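Teaching Sessions at Floltico: Frequently Asked Questions

Welcome! We get lots of mail from people who have signed up for a teaching session, or are thinking about it, and the same questions come up again and again. Answers below. Last updated 2025-05-16.

What does "teaching" a robot mean here?

You do the task yourself, using the robot's arm, and the system records how the arm moved and what the wrist camera saw. Later on we train a model on many of those recordings so the arm can try the task by itself. One full run of a task, start to finish, is called a demo.

Do I need to know how to code?

Nope! If you can follow a recipe you can do this. The recording software (we call it Lerkari) has a start button, a stop button and a discard button, and that covers nearly your whole day.

By hand or by remote control, which one will I use?

Both, if you stay long enough. By hand means you hold the arm near the wrist and guide it with the motors relaxed. It's a lovely way to get a feel for the reach and the weight of the thing. Remote control means you sit at the Zultness station and move a small handle, and the big arm copies you. Most people start by hand and fall in love with remote control by the end of their first session.

Which tasks can I pick?

The list changes every few weeks. Right now we have folding cloths, stacking cups, sorting blocks and the coin task, and that last one has a real fan club. Coins are thin and shiny and they lie on top of each other, so picking up just one takes a bit of finesse. 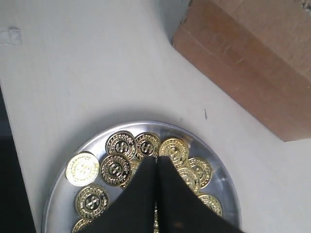 Coin task, wrist view: closed fingertips over the tray of plastic coins.

How do I pick up a single coin from the pile?

Go slow on the last bit. Look for a coin with some of its rim free, open the fingers just wider than the coin, come down beside it and close gently. If two come up together, put them back and try again in the same demo. Sơn Phan, who runs our training days, likes to nudge the pile apart first with the fingers closed, and it works so well that half of us have copied him!

Is it bad if I make a mistake?

Not at all. A fumble followed by a good recovery is great material, and we keep those. Press discard only if you bump the table hard, drop something on the floor, or lose track of what you were doing.

Why does the wrist camera see so little?

It's small and it rides close to the fingers, so the gripper takes up a good part of the view. You get used to it quickly. When you're at the station you can also look straight at the table, and please do.

How many demos will I record?

A first session usually ends up between 30 and 40. The target for a new task is 100 from each person, spread over several visits. Since March the whole group has recorded 3609, and we're thrilled with that.

Should I put things back in the same spot every time?

Please don't! Shift the tray a little, turn it, stir the coins. A robot that has only ever seen one layout gets lost as soon as something moves.

How long is a session?

3 hours, with breaks whenever you want them. Your wrist will tell you when.

Can I see the robot try what I taught it?

Yes, and it's the best part. Arnaud, our test arm, runs the newest model at the end of each training day and everyone is welcome to stay and watch. Bring snacks.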